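**Opera at Oltstead: what's on for the spring season**

11/2/20

Booking for the spring season at the Oltstead Playhouse opens to subscribers this week and to everyone else a week later. The main production is "The Bramley Letters," a chamber opera in two acts, sung in English with titles above the stage. It runs for four performances in March. Each one starts at 7:30 p.m. except the last, a matinee at 2:00 p.m.

The opera is set in a country post office over a single winter. A clerk opens a letter that was meant for someone else, answers it, and then has to keep answering. There are five singing roles and a small chorus, which is heard mostly from offstage. The orchestra is reduced to strings, two horns, clarinet and piano. The first act is the longer one and has most of the ensemble writing. The second act is nearly all duets, and the last of them is sung without any accompaniment until the horns come back in at the very end.

This will be the first time the piece has been staged here. Subscribers who came to the concert reading two seasons ago will notice that the scene at the railroad station has been cut and that the clerk now has a new aria in its place. The running time is two hours and 20 minutes, including one intermission.

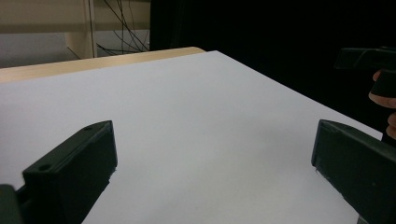

## Seating and tickets

The Playhouse has 610 seats, but we will not be selling all of them this spring. Every other row will be left empty, and there will be gaps between parties in the rows that are in use. Because of this, subscribers may not get their usual seats. The box office will put you as close to them as it can and will send the new seat numbers with your tickets.

Tickets are $18 for the upper balcony. Other prices are listed on the season card. Students pay half price in all parts of the house with a valid ID. If a performance has to be called off, you can move your ticket to another date, keep the value as credit, or ask for a refund.

Doors open one hour before curtain. Please note that the bar will be closed and coats can't be checked, so plan to keep yours with you. Latecomers will be seated only at intermission. A screen in the lobby carries the sound and picture from the stage.

There is a gunshot effect near the end of Act One. The opera is suitable for ages 12 and up.

## The Tokgöz evening

Between the second and third performances we are giving one evening to songs from the Tokgöz collection, which came to the Playhouse library last year. It holds more than 100 songs for voice and piano, most of them in manuscript, and very few have been heard in public. Two sopranos and a baritone from the opera cast will sing a selection lasting just over an hour. There is no intermission. 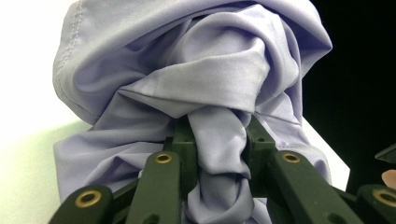 *Folds of lavender fabric.*

The texts will be printed in the program in the original and in translation. Admission is free for subscribers, but a reserved seat is still needed. Call the box office or mark the box on your renewal form.

## Vurkier workshop dates

The Vurkier workshop for young singers will go ahead in a shorter form. It is open to ages 14 to 19 and takes place on Saturday mornings in the rehearsal room, with no more than eight singers at a time. Applicants should prepare one song in any language and bring a copy for the pianist. Previous stage experience is not required. Those accepted will get a pass to the dress rehearsal of "The Bramley Letters."

Application forms are at the box office window or can be mailed on request. Renewal forms for subscribers are enclosed with the printed copy of this newsletter. If yours is missing, let the box office know and another will be sent.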